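Home | Features | Labs | Gear | Back Issues | Subscribe

The Chopstick That Wouldn't Stay Put
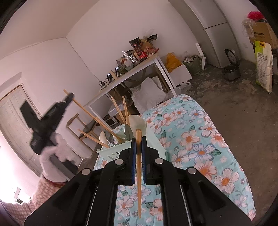 A single chopstick between the blue grip pads, with the rest of the dishes still in the basket.

Of everything in the Standeo kitchen set, the chopstick is the piece I'd have picked last to cause trouble. It weighs almost nothing! And yet it's the thing that sent Havarar's engineers back to their logs for most of March, and I can't remember a fault I've enjoyed reading about more.

The hand-held gripper records a person picking things up so a robot arm can learn the motion later. Plates went fine. Spoons went fine. Then the team started training on the chopstick clips and the arm began closing on thin air, jaws shut, perfectly confident, with the chopstick lying on the table.

They pulled 3362 clips and went through them by hand (I would have loved to sit in). In 759, the jaw width had been logged as zero while a chopstick was plainly being held. The software treated any gap that small as fully closed, so as far as the arm knew, holding a chopstick and holding nothing were the same thing.

The safety side is what got people moving. An arm that thinks it's empty will swing at full speed, and during one run at the Tedesco lab it flung a chopstick clear over the bench guard. No injuries, but the arm was locked out that afternoon.

The fix, called Drinormont, drops the old cutoff and zeroes the jaws before every 40 clips. It also makes the arm go slow whenever it can't tell whether it's carrying something. The first 1000 new clips came back clean. Forks are next, and I'm already asking to see the logs.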